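Candatberg notebook, Saturday, June 6, 2020

Second pass on the save system, plus the lift bug in Altby.
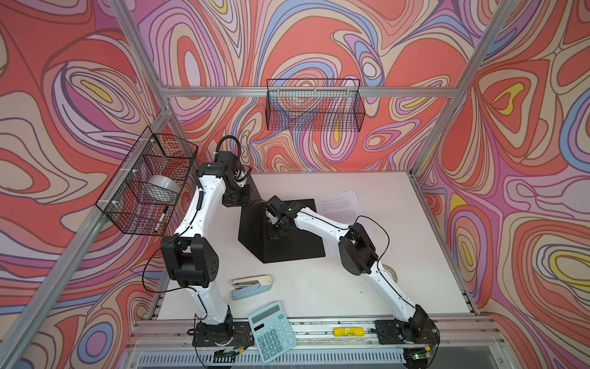 Started with the save files because the co-op test on the last build ended with both players stuck in the loading loop again. Same symptom as in April, so the fix we put in then only covered the case where the host saves. If the guest triggers the checkpoint, the host writes the file before the guest's inventory has come across, and on reload the guest has a backpack with no slots. The game waits for the slots to fill and never stops waiting.

Reproduced it three times in a row by doing this:

Start a new co-op game, any difficulty.
Guest walks into the Altby station checkpoint first, with the host still on the bridge.
Host quits to menu inside the autosave icon.
Reload from the host.

Changed the order so the host asks for the guest's inventory and holds the write until it arrives. If nothing comes back in 700 ms it keeps the guest's previous inventory and writes that. The guest could lose one pickup on a bad line, which I can live with. Ran the steps above again after the change and the reload went through each time. Have not tried it with the guest dropping out completely. Somebody please do that before it goes into the main branch.

Old saves: files from before the April change have no version number in the header, so the loader treats them as version 0 and throws them out. I would like to keep them loading at least until the demo. Put in a converter that fills in the missing fields with defaults. It handles everything in my own saves folder except the ones made in the Quezada level, where the door states are stored in a different place. Left those alone for now.

Altby lift. The lift leaves without the second player if the first one presses the lever while the other is still on the ramp. The trigger box stops short of the ramp edge. Made it longer and added a check for both players. Side effect: with both standing in it, enemies that follow them in also count as players. Filter is by collision layer and the miners are on the wrong layer. Moved the miners. Now they fall through the ramp. Moved them back and filtered by tag, and that works. The crates have the same tag problem, so do not push a crate into the lift until I have gone through the props list.

Frame rate in the Quezada market. Ran the walk from the fountain to the north gate with the profiler on. Worst stretch is still the awnings. There are 157 of them and every one has its own cloth simulation, even those behind the wall. Turned the simulation off for any awning more than one street away and the stutter at the gate went. There is a visible pop when they wake up if you sprint. Fading the wind in over half a second hides most of it. The shadow cost in the same stretch has not changed and needs its own look.

Sound: the Nundent theme restarts from the beginning each time a player is revived. It should carry on. The music manager gets a "level started" message on revive, left over from when revive was a full respawn. Took the message out. The rain loop then stopped playing after a revive, as it was listening for the same message. Gave the rain its own. Checked in Nundent and Altby only.

Not done today:
Quezada door states in the converter
Controller prompts showing keyboard icons for player 2
Props list, tags on crates and barrels
Subtitle timing in the Nundent opening

Build is on the shared drive under Candatberg, in the test folder. Delete your local settings file before running it or the new trigger sizes will not load.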